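Home News Meetings Projects Kit list Contact
Search this site Enter keywords Go

Lestumbridge Robotics Club
Minutes of the members' meeting, July 2025

1. Minutes of the last meeting
Agreed, with one correction: the club did not "win" the Trillitton heat. It was the only entry.

2. Bin picking project
The project group reported that the arm had cleared the bin in 20 of 113 runs. Members asked what counted as cleared. The group said a run passed if every item left the bin, including items that were dropped on the table afterwards. The meeting did not think much of this. The figure is to be worked out again with drops counted as failures.

It was asked whether the planning software, Liang, was choosing its own grasps or following positions typed in by hand. The answer was a bit of both. The group is to write down which runs were which before anything goes on the website.

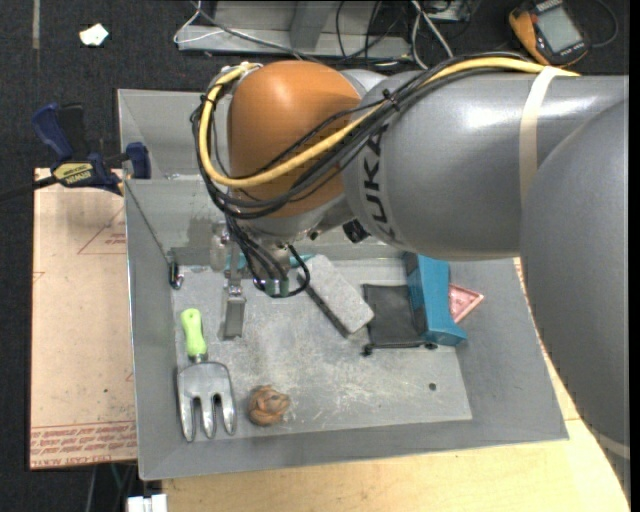 Item 2: the KUKA arm over the mixed bin, with the green-handled garden fork at the left.

The group wants to add more objects. Several members felt it should manage the present lot first, the flat black pouch in particular. No new objects before August.

3. Cables
A member said the cables on the arm were a snag waiting to happen. The group said they had been fine so far. Not accepted as an answer. Cable routing to be checked before the next run.

4. Lornell Cup
Entry costs £100. The rules promise "real factory conditions", which nobody present could explain. Vote on entering put off until the new figures are in.

5. Any other business
The tea fund is £2 short.

Meeting closed.

Comments (3)

gearbox_gran: So what is the real number without the drops?

Tern44: Would hold off on Lornell. Last year's rules changed twice after we paid.

benchpress: Please can item 3 be done first this time.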